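Drelovance 작업셀 지원 포털
티켓 유형: 기술 문의 / 파지 동작
상태: 진행 중
우선순위: 보통
제출자: Crisóforo Contreras
대상: 탁상 정리 루틴, 단일 암 구성

증상

접시와 소형 물품을 대상으로 정리 루틴을 반복 실행하면 투명 용기 접근 단계에서 대기 시간이 불규칙하게 늘어난다. 200회 실행 중 19회에서 접근 단계가 제한 시간을 초과했다. 오류 코드는 출력되지 않으며 상태값은 계속 APPROACH로 유지된다. 줄자 같은 불투명 물체에서는 같은 현상이 없다.

확인 사항

1) 컨트롤러 재시작: 변화 없음.
2) 핸드아이 보정 재실행: 잔차는 허용 범위 안. 증상 동일.
3) 접근 속도를 기본값의 80%로 낮춤: 초과 빈도는 비슷하고 전체 소요 시간만 늘어남.
4) 투명 용기를 대상 목록에서 제외: 초과 없음.

4)의 결과로 보아 기구부보다는 깊이 추정 쪽이 의심된다. 음료가 든 병은 액체 부분과 빈 부분의 깊이값이 서로 다르게 들어오고, 뚜껑만 안정적으로 잡힌다. 병 옆에서 그리퍼 자세를 확인하였다.

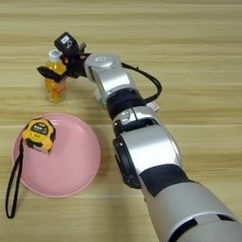
그림 1. 주스 병 옆의 그리퍼. 줄자는 분홍색 접시 위.

추가 시험

파지 기준점을 병 몸통 중앙에서 뚜껑 바로 아래로 옮겼다. 초과 빈도는 줄었으나 없어지지 않았다. 로그상 기준점이 두 후보 사이를 오가며, 플래너가 매번 경로를 새로 계산한다. 후보 고정 옵션(hold_candidate)을 켜면 재계산은 멈추지만 병이 조금만 밀려도 손가락이 빗나간다.

현장에서 이 루틴에 기대하는 것은 식탁이나 작업대 위의 물건을 사람 없이 치우는 일이다. 현재 설정으로는 옆에서 지켜볼 사람이 필요하고, 그 시간이면 손으로 치우는 편이 빠르다. 도입 여부를 Vasholm 쪽에 회신해야 하므로 이것이 설정 문제인지 현 버전의 한계인지 구분이 필요하다. 병 주변의 손가락 위치는 다음과 같다.
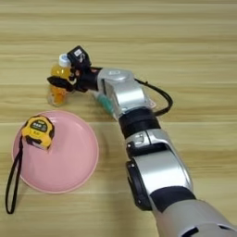 Crescencio Ponce: 두 가지가 섞여 있는 것으로 보입니다. 후보가 오가는 현상은 설정으로 줄일 수 있습니다. candidate_hysteresis 값을 올리고 hold_candidate는 끄십시오. 투명체의 깊이 결측은 현 버전의 한계이며 파라미터로 해결되지 않습니다. 집안일 전반을 맡길 수 있느냐는 질문이라면, 품목이 정해진 작업대에서는 가능하고 매일 다른 물건이 올라오는 식탁에서는 아직 권하지 않습니다. 설정 변경 후 로그를 다시 올려 주십시오.

회신 (Contreras)

candidate_hysteresis를 올리고 hold_candidate를 껐다. 재계산 횟수가 뚜렷이 줄었고 제한 시간 초과는 간헐적으로만 남았다. 남은 건은 모두 깊이 결측 프레임과 시각이 일치한다. 답변 내용과 부합한다.

별도로 품목 수의 영향을 보았다. 접시 위에 줄자와 작은 상자를 같이 두고, 접시 밖에는 음료 용기와 딱풀을 배치하였다. 딱풀은 비스듬히 눕힌 상태로 두었다.
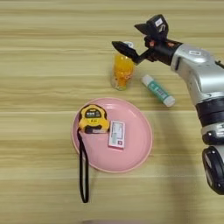 이 배치에서는 물체 분할 자체는 정상이었다. 다만 줄자의 손목 끈이 별도 물체로 등록되는 경우가 있어, 최소 면적 필터를 올려 제외하였다. 필터를 너무 올리면 딱풀까지 목록에서 빠지므로 여유가 크지 않다. 품목별로 필터를 따로 줄 수 있는지 문의한다. 매뉴얼에는 전역값만 나와 있다.

로그 보관 한도가 1,000줄이라 초기 실행분은 이미 덮어쓰였다. 한도를 늘린 뒤 재시험분을 첨부할 예정이다.

미결 항목

- 품목별 최소 면적 필터 지원 여부
- 깊이 결측 시 APPROACH 상태에서 빠져나와 오류 코드를 반환하는 옵션
- 투명 용기 인식 개선의 배포 일정(6월 배포본 포함 여부)

두 번째 항목이 우선이다. 파지에 실패하더라도 실패로 보고되면 다음 품목으로 넘어갈 수 있고, 지금처럼 대기 상태에 머물면 나머지 작업이 모두 밀린다. 임시로 상위 스크립트에 감시 타이머를 넣어 강제 복귀시키고 있다. 복귀 후에는 원점 확인을 수동으로 한다.

티켓은 열린 상태로 유지 바람.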